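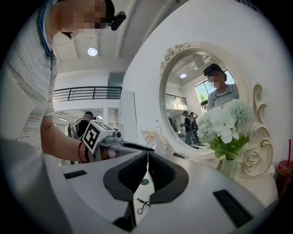
Mirror on the dressing table, cream frame with carved roses

Getting dust out of a carved mirror frame, and where to put everything else

Mestby Home Help > Bedrooms and furniture
2 answers – 129 views

Farzana Ghumman
Hi all, quick one. Have a white dressing table with a mirror on top, very ornate, roses and scrolls all round the frame. Lovely thing but the dust gets right down in the petals and a cloth just skates over the top. Tried a damp sponge last April and it left grey smears in the creases, took ages to get off. Don't know if it's wood or resin under the paint, came from my aunt with no paperwork.

Other problem is the top. Everything ends up on it. Fan, flowers, scissors, someone's cup, a cable. Table has little drawers along the front but they're tiny. Want to sit down and see my face without moving half of it first. Any ideas? Don't want to spend much.

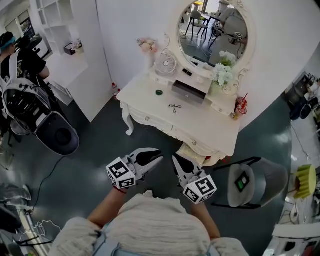
Page last changed 21/01/2023 by Farzana Ghumman (second photo added)

Falley
Had a frame like that for years. Soft brush, dry. A clean makeup brush is fine, or a cheap paintbrush, long bristles. Work from the top down, roses first as they hold the most, and have the hoover going on low in your other hand so it doesnt all land on the table. Then a cotton bud, barely damp, just for the bits that are still grey. Dry bud straight after. No sprays on the frame! Spray the cloth and do the glass with that, otherwise it runs down behind the edge and you get black spots in the mirror eventually.

Same brush for the carved legs, and the pink flowers on the wall if you can reach. Artificial ones are awful for dust. Hairdryer on cool works on those too.

As for the top – move the fan. It's on the little white shelf bang in front of the mirror, so it's in the way and it's blowing dust at the carving. Side of the room, or the floor. Vase can stay in the corner, looks nice there. Scissors in a drawer, closed please, they're lying open in your picture. I'd keep the dark grey tray thing if it's useful and put the small bits in that. Drinks somewhere else altogther, one knock of that cup with the straw and it's all over the drawers.

13 people found this helpful

Hayat
just use baby wipes, never had a problem. also whats the fabric stuffed underneath, could go a basket there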